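Ticket: Upstairs heat pump head short cycling and blowing cool air in heating mode
Product: Gruken ducted and wall-mounted heat pumps
Status: Resolved
Priority: Normal
Opened by: Ea Bergmann
Assigned to: Sylvain Besnard, Oseo Service Desk

Description of problem

We have a Gruken two-zone system installed by Oseo. The downstairs head is fine. The upstairs head starts normally in heat mode, runs for 7 minutes, then the louvre closes and the fan drops to its lowest speed. It sits like that for a while and then starts over. The room never reaches the set temperature. It has been doing this since the start of March.

No error code on the remote. The green light stays on. I have cleaned the filters and turned the breaker off and on.

Ea Bergmann

Reply — Sylvain Besnard, Oseo Service Desk

Hi Ea, thanks for the detail. Please check the following and reply on this ticket:

What the set temperature is on the upstairs remote, and whether the mode is Heat or Auto.
Whether the "Follow" icon (a small figure with a dot) is showing on the remote.
Where the remote is normally kept.
Whether the outdoor unit keeps running when the upstairs fan drops.

With the breaker, leave it off for three full minutes before switching it back on. A quick flick doesn't clear the indoor board.

Reply — Ea Bergmann

Set to 21, mode is Heat. No Follow icon that I can see. The remote lives in a holder on the wall by the door. The outdoor unit keeps going, but downstairs is calling for heat at the same time so I don't know if that tells you anything.

Did the breaker for three minutes. Same behaviour afterwards.

Reply — Sylvain Besnard, Oseo Service Desk

That's useful. With Follow off, the head reads the room from the sensor behind its own intake grille. Warm air collects up there, so the head can think the room is done when it's still cool at sitting height. There is an offset in the installer menu for this. The factory value is 2 degrees and some of the early Hauksdóttir control boards lose it after a power cut. Did you have an outage around the time this started?

Reply — Ea Bergmann

Yes, we lost power overnight in the last week of February. I hadn't connected the two.

Reply — Sylvain Besnard, Oseo Service Desk

I've passed this to our field technician, Baldur Stougaard. In the meantime, please turn Follow on: hold the Follow button until it beeps, and keep the remote where you sit, away from lamps and direct sun. If the room warms up properly, we can be fairly sure it's the offset.

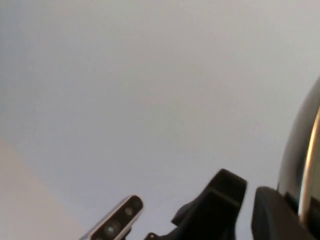

Posted by: Baldur Stougaard
Role: Field Technician, Oseo
Visit notes added at 4:40 pm

Attended site. Customer reports the room has held temperature with Follow on, so the sensor itself was my second suspect. Measured the intake sensor against my own probe and they agreed. Opened the installer menu and found the offset at 0. Set it back to 2. Turned Follow off and ran the head in Heat for 90 minutes with no early shutdown. Room got to 21 and the head throttled back as it should.

Board is the older revision and will lose the value again if the power goes out. Replacement board ordered through Ziltow under warranty. Left the customer a printed sheet with the menu steps. Also tightened one loose screw on the outdoor cover — unrelated.

Reply — Ea Bergmann

Working well so far with Follow off. Do I need to be home when the board goes in?

Reply — Sylvain Besnard, Oseo Service Desk

Yes, please. The swap is done at the indoor unit. Vibeke Nørgaard in scheduling will call you once the part arrives. I'm marking this as resolved, and the board replacement will go under its own ticket.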